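Let small exporters learn to love the forward contract

I have a soft spot for the foreign exchange market, and I have had it for years, ever since I worked the phones at a freight broker's and heard grown adults groan at the price of the dollar before they had taken their coats off. Most people who run small firms think of currency as weather. It comes in, it ruins the picnic or it doesn't, and you get on with things. I think that is a great shame, and I think it costs them money.

Take Drisemberg, a firm that sells garden irrigation parts to buyers in the euro area and pays most of its bills in pounds. Ilídio Macedo, who keeps its books, let me go through a run of invoices with him one evening in March. The firm quotes in euros, waits for the goods to be made, ships them, then waits again for the customer to pay. Between the quote and the cash there are often 100 days, and for all of that time the price in pounds is a guess. Ilídio had never thought of it like that. He thought he sold valves and hose fittings. He does, but he also runs a sizeable currency position with no limit on it, and he runs it by accident!

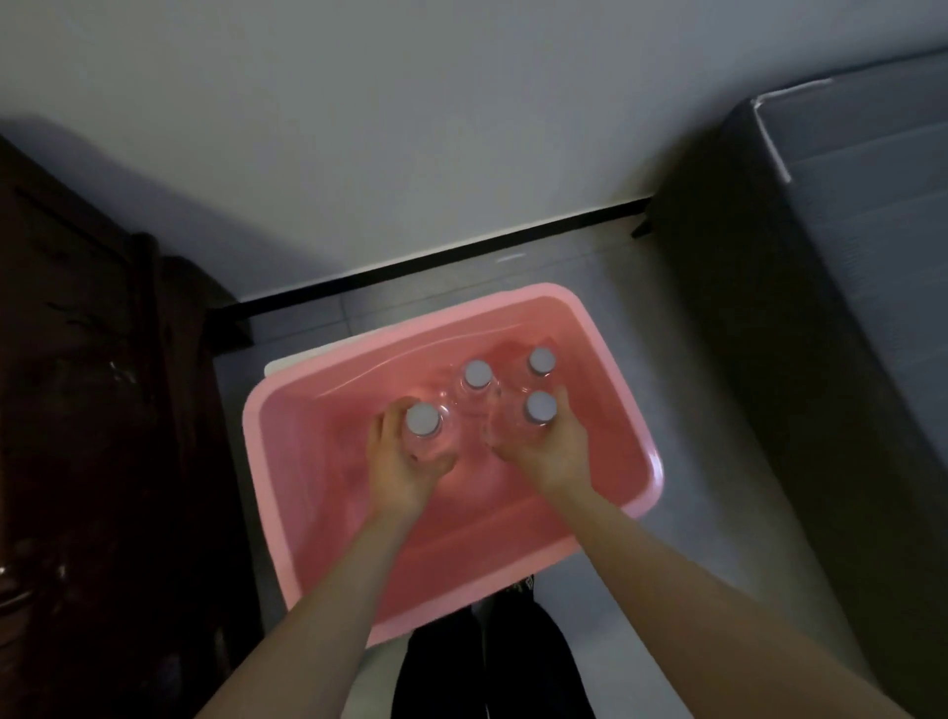

The cure is old and rather lovely. You ring your bank or a broker, you tell them you will have so many euros to sell on such a date, and they give you a rate there and then. That's a forward contract. The rate differs a little from today's, and the gap mostly reflects interest rates in the two currencies, so there is no forecast hidden in it and no cleverness needed from you. You sign, you write the number on the quote sheet and you go back to valves.

I know the objections because I have heard them all, usually from people I like. The first is that you might miss out. If the euro climbs after you have fixed your rate, you will be sitting there with last month's price while the firm next door cashes in. True! It will happen, and it will sting. But your margin on the order was worked out at the rate you fixed, and if you were happy with it then, you should be happy with it now. Ehsan Rahimi, who buys for Bukarcombe and has been hedging his dollar payments for longer than I've been writing, told me he stopped checking the spot rate on settled orders altogether. He looks ten years younger than he should.

The second objection is better. A forward is a promise, and if your customer cancels you still have to deliver the currency. Buy it in the market at a bad moment and you have turned a lost order into a lost order plus a bill. There may be a deposit to find as well, and a further call for cash if the market moves a long way against you. This is why I'm always pleased when a beginner covers part of the money and leaves the rest open. Start with the orders you are surest of. Cover 25 per cent, see how it feels for a quarter, then do more.
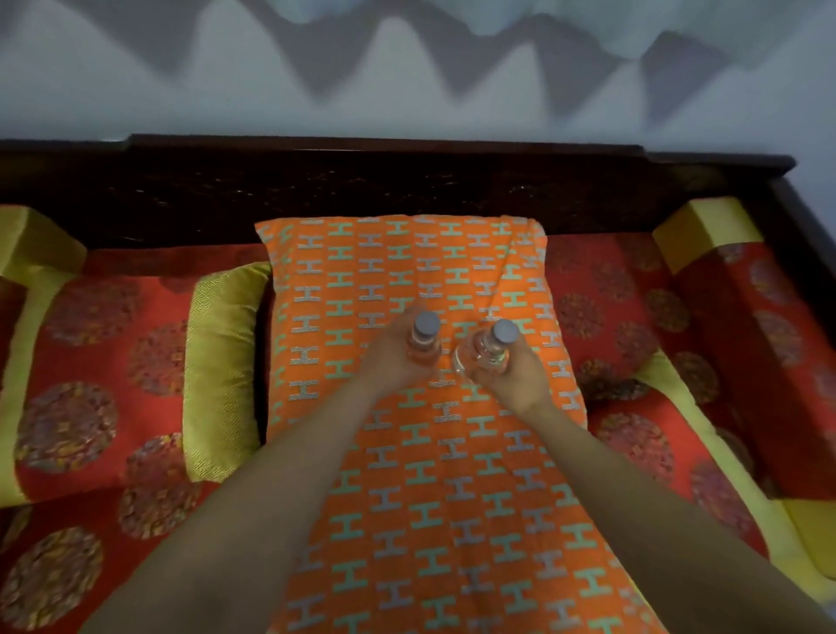

Banks could do a great deal more to help, and this is where my good mood slips a bit. I have read the forward terms of four of them this spring, and the charge is hardly ever stated. It sits inside the rate, where you can't see it unless you know the market price at that very minute. Comparing two quotes is like holding up a pair of little glass bottles with matching grey caps, one with something pinkish-orange in it and the other nearly clear, and being asked which is better value when neither has a label you can read. You can see that they differ. You can't see what you're paying for. Ask for the mid-market rate alongside the quote, every time, and write both down with the hour next to them. A dealer who won't give it to you has told you plenty.

Theano Mitsotakis-Vlachou, who trained me in my first job and remains the best explainer of money I've met, used to make us do this by hand on squared paper. Two columns, the rate offered and the rate in the market, and the difference multiplied out in pounds. It was dull for a morning and then it was thrilling, because the same dealer would charge one client twice what he charged another and the only thing separating them was that one of them asked. I still do it for fun. My family has views on this.

What I'd like to see is simple enough. Business courses at colleges should spend an afternoon on it. Chambers of trade could invite a broker and a sceptical accountant to the same evening and let them go at it. Lenders should print the margin on every forward they sell to a small firm, in pounds, on the first page.

Ilídio has now covered his first order, by the way, a modest one, 28 days out. He rang to tell me the rate and then he rang again to ask what the market rate had been when he took it, and whether he ought to have asked for that first. Yes, he ought. He has it on a card by the phone for next time.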